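Relatório de acompanhamento n.º 3, linha de apoio à automação
Para: Xiomara Fitzsimmons
De: Janelle Yap
2020-06-22

Xiomara, segue o relato da visita à Brekov, tal como pediste antes de decidires sobre a segunda tranche. Junto as minhas reservas, que são várias, e deixo para o fim o que me parece razoável fazer.

## O que estava prometido

O plano aprovado em dezembro previa que, nesta fase, a Brekov mostrasse o sistema de dois braços a manipular têxteis sem intervenção humana, com peças fornecidas pela Rakberg. A candidatura falava em "dobragem fiável de artigos variados". Nunca ficou escrito o que se entende por fiável, e a culpa disso também é nossa, que assinámos.

## A demonstração

Éramos poucos do lado de cá: eu, dois engenheiros da Rakberg e uma pessoa da Madigan, que está a pensar entrar como parceira na fase de ensaios industriais. A equipa da Brekov recebeu-nos com uma apresentação de 54 diapositivos, dos quais talvez um terço dissesse respeito ao que íamos ver. Pedi que se passasse depressa à parte prática.

O trabalho mostrado é, no essencial, agarrar um pano amontoado, levantá-lo por um ponto útil, esticá-lo e dobrá-lo. Quem nunca viu isto feito por uma máquina acha pouco. Os engenheiros da Rakberg acharam bastante, e eu dou-lhes algum crédito, porque o tecido mole é de facto um problema difícil: muda de forma cada vez que se lhe toca.
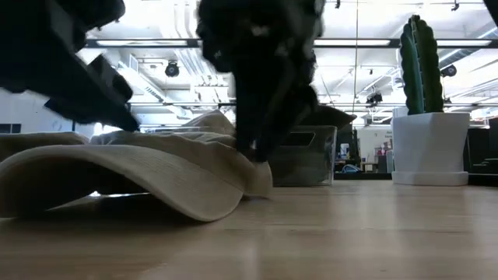 Dito isto, fui contando. Em 26 tentativas, o sistema levou 10 até ao fim sem que alguém da equipa interviesse. Nas restantes houve de tudo, desde uma dobra torta que ficou assim até paragens completas com reinício. O responsável técnico atribuiu parte das falhas à iluminação da sala. Perguntei se a iluminação da lavandaria da Rakberg seria melhor e não obtive resposta clara.

Ninguém soube dizer-me também que percentagem das dobras se aguenta quando a peça muda. Pedi que experimentassem com uma toalha que a Rakberg trouxe de propósito. Recusaram com delicadeza, alegando que o modelo ainda não tinha sido treinado com aquele material. É uma resposta honesta, mas não bate certo com os "artigos variados" da candidatura.

## Velocidade

O ciclo completo é lento. Um operador da Rakberg dobra a mesma peça numa fração do tempo, e foi um dos próprios engenheiros deles que o disse em voz alta. A Brekov responde que a máquina não precisa de pausas, argumento que só teria peso se ela não precisasse de uma pessoa ao lado a corrigi-la. Durante a nossa visita precisou.

## Despesa

A execução financeira está em ordem. Vi as faturas do material e os contratos dos dois bolseiros. A única rubrica que me incomoda é a subcontratação à Indard para "integração de software", paga por inteiro quando a integração está a meio. Pedi o relatório de execução da Indard e prometeram enviá-lo no prazo de 10 dias.

## O que não sei avaliar

Não sou da área e admito que posso estar a ser dura com uma investigação que progride devagar por natureza. O engenheiro mais velho da Rakberg, que veio convencido de que ia perder a tarde, saiu a dizer que o modo como os dois braços se coordenam melhorou muito desde a visita anterior. Registo a opinião dele. Gostava de a ver traduzida em números da própria Brekov, que até agora só nos mandou vídeos escolhidos.

## Proposta

- Suspender a segunda tranche até recebermos o relatório da Indard.
- Exigir um protocolo de ensaio escrito, com as peças escolhidas pela Rakberg e comunicadas na véspera.
- Repetir a demonstração nas instalações da Rakberg.
- Pedir o registo completo das tentativas, incluindo as falhadas.

A Madigan ficou de dizer se mantém o interesse. Pelo tom da conversa à saída, eu não contaria com eles antes do novo ensaio. Se concordares com a suspensão, preparo a carta à Brekov e mando-ta para assinatura.

Janelle Yap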